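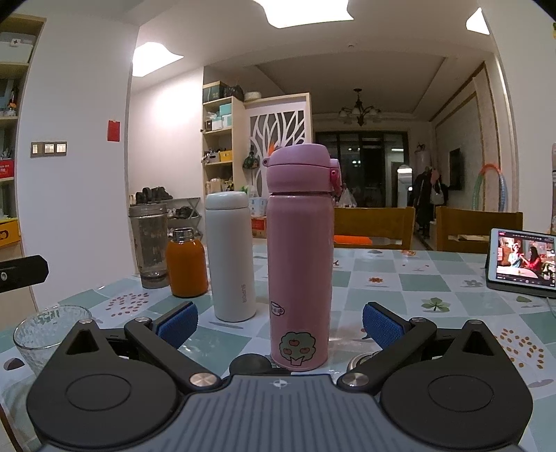
Re: [lodedport-fans] Zirkwood away, playoff second leg

Quick one before work, will do a proper reply tonight if I get the chance.

> Can someone explain why we're going with one striker again? We were at home,
> a goal down, and he still left the big lad on his own up top until 15 minutes
> from the end. Then both subs come on and suddenly we look like a team.
> If he sets up like that at Zirkwood we're out by halftime. I'd start with two,
> push the fullbacks up and have a go. What's to lose?
>
> Also is the bus still on? Website says Humphreys, somebody at the bar said
> it was a different company this year. And what's the kickoff time now?

Taking the football first. I don't agree, sorry. We weren't bad with one up front, we were bad because the midfield was ten yards too deep and every clearance came straight back. Watch the goal again. Left back steps out, no cover, their winger just walks into the space. Two strikers doesn't fix that. Makes it worse if anything, one less body in there.

What changed late on was they got tired and sat off. Plus the kid on the right actually took people on. I'd start him. Ten months I've been saying it on here and got told he can't defend. Fine, he can't. Neither can the guy who's been playing.

Zirkwood's pitch is narrow too, don't forget. Back in the fall we tried to go long there all afternoon and their two center backs headed it away for fun. On the floor, quick, down the right, that's where they were shaky. Their left side is slow on the turn and he's on a yellow most weeks.

And we're only one behind! It's 2-1, not 4-0. Away goals don't count, so a one goal win gets us extra time. No need to go mad in the first 30 minutes. Keep it tight, let their crowd get edgy, they're a nervous bunch over there and they'll turn on their own keeper the first time he drops one. He will drop one.

Set pieces though, yes, totally with you. Worst corners in the league. Short one, back to the halfway line, everybody groans. Just put it in the box.

Bus: still on, still Humphreys. No idea who's been saying different. Saturday, leaves the clubhouse lot at noon, kickoff is 3 pm, it did NOT move. 62 seats and they were going fast last I heard, so if you want one reply to the list with your name and how many. Off list is no good, I lose them. Pay on the bus, exact money please, driver doesn't carry change. It goes back 30 minutes after the final whistle, later if theres extra time, and it won't wait for anyone in the pub.

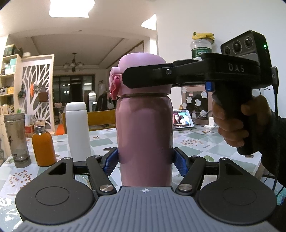

Getting in at Zirkwood, couple of changes from last time. Away end is the far gate now, past the parking lot, the old side gate is home fans only. Bag search at the turnstile and they were slow as anything in the fall, we missed the kickoff, so go straight in. Drinks are the usual argument. No glass, no cans. Metal flasks are down to whoever is on the gate, a steel thermos like that pink one with the flip latch might get waved through or might end up on the table till full time. I'd leave it on the bus and save the hassle. Tea inside is fine, pies are not.

Tickets are still on the Foltero site, not at the ground. Pick "Lodedport supporters" in the drop down or it sells you a seat in with their lot, happened to 2 of ours last time and they had to sit on there hands when we scored. Phone tickets scan ok. Print it if your battery is as bad as mine.

Flags ok, poles not.

One more thing, the drum. Can whoever had it after the home leg bring it back to the clubhouse before we leave. It isn't in the cupboard, I looked. Without it we sound like a library.

Got to run. Anyone who still wants two up front can argue it with me on the bus, I'll be near the back.

--
lodedport-fans mailing list
To leave the list send a blank message with "unsubscribe" in the subject line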